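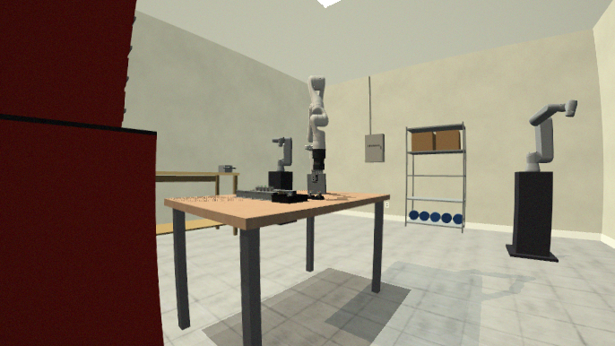

**Clutasville,十二月**

**主题:《Memon 的女儿》第三部,大家读完了吗?(有剧透)**

**brodie_kingi**
我是外国人,中文写得慢,请多包涵。这个系列我从第一部开始追,第三部用了 5 个晚上读完。我觉得女主角太早相信她的哥哥了。前两部她对谁都怀疑,到第 14 章忽然把钥匙交给他,我不能理解。

**雨夜翻书**
不同意。第二部结尾那封信已经铺垫过了,你再看一遍。

**brodie_kingi**
信我看了 3 遍。信里只说他“没有离开 Stereck”,并没有说他无辜。

**Tanvir Mridha**
我站楼主。不过对我来说,更大的问题是她的预感能力。每次危险来之前她都头痛,读者也就提前知道了,紧张感少了很多。

**雨夜翻书**
头痛那几段我倒喜欢,灯塔那一场我是开着灯读的。你们要求太严格。 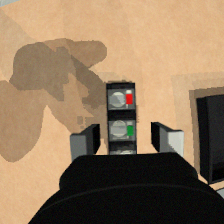 **纸船88**
问一下,没有读过前两部,可以直接读第三部吗?

**brodie_kingi**
最好从第一部开始读,因为凶手的名字在第三部第一页就写出来了。

**纸船88**
谢谢。三本合起来大概 1,560 页,我先借第一部。

**Tanvir Mridha**
借的话请选 Wavitz 的译本,旧译本把姑姑和姨妈弄混了,后面会看不懂遗嘱那一段。

**雨夜翻书**
旧译本的对话更自然,我还是推荐旧的。遗嘱那段翻回去对一下人物表就行。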